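# Sixteen days of breathwork, and what my shoulders think of it

So I finally did it. After a couple of years of Jonalyn Layug gently leaving flyers on my desk (she is a patient woman), I signed up for the breathwork course at Hedari, the little studio over the bakery. Sixteen days, one practice a day, mostly at home, with group evenings at the start, in the middle and at the end.

I should say up front that I'm a fidgeter. I've tried sitting meditation maybe five times and every time I ended up planning dinner. Breathwork appealed to me because you have something to DO. In for four, hold for four, out for six, hold for two, and around you go again. My brain can just about manage that and leave the grocery list alone.

The first evening was led by Lesego Sibiya, who has the kind of voice that makes you want to lie down even when she's telling you where the restrooms are. She had us put one hand on the belly and one on the chest and simply notice which one moved. Mine was all chest. Apparently I've been breathing like somebody who's late for a train my whole adult life! She came over, pressed two fingers lightly under my ribs and said "breathe into that," and I swear something in my lower back let go with a clunk. The man on the next mat looked over.

Days two through five were lovely. I did my practice before coffee, which I would have told you was impossible, and I felt clear and a bit floaty until lunch. I wrote all of it down in a notebook, including a very excited page about how my hands tingled. (Lesego says tingling usually means you're pushing the breath too hard, so I backed off, and the tingling went away, and I was a little disappointed.)

Day six I cried. I don't really know what about. I was doing the long exhales and thinking about my grandmother's kitchen, and then there were tears in my ears. It lasted maybe a minute. I told Zinhle Van Wyk, who was taking the course too, and she said hers came on day four in the parking lot at work, so I felt better.

Days seven through nine I got bored and cheated. One of those days I did my breathing in the shower and called it done.

The middle evening was the sound bath, and this is the one I'd go back for. Sandro Piras brought his gongs plus a set of crystal bowls, and we all lay with our heads toward the center and blankets up to our chins. The low bowl is the one that got me -- I felt it in my teeth first and then in my hips. 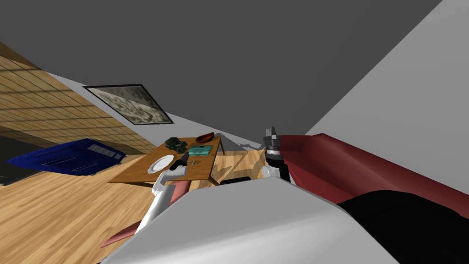

Lying there with Sandro's gong still going somewhere behind me, I had the strangest slipping feeling, like the floor had decided to lean and I was going along with it. I wasn't dizzy or sick, just off level in a friendly way, the walls running on a diagonal, the dark gray ceiling sliding down to the right, even the black-framed picture hanging at a slant with everything else. I kept my eyes closed and let it happen. It came back twice more at home, always on the out breath. Zinhle gets a sinking feeling, like an elevator.

The last stretch was easier. I moved my practice to bedtime, which suits me much better, and I added a body scan that Yuto Shimada taught us at the closing circle. You start at the soles of your feet and go up slowly, saying thank you to each part. I felt ridiculous up to the knees and then I didn't.

Am I a new person? No. I still snapped at the printer yesterday. But I'm falling asleep faster, and when I check in during the day my breath is down in my belly more often than not. My shoulders have come down too -- Jonalyn noticed before I did.

The next course starts in August and I've already put my name down. I'm bringing thicker socks and my own pillow, because the studio ones are flat as pancakes.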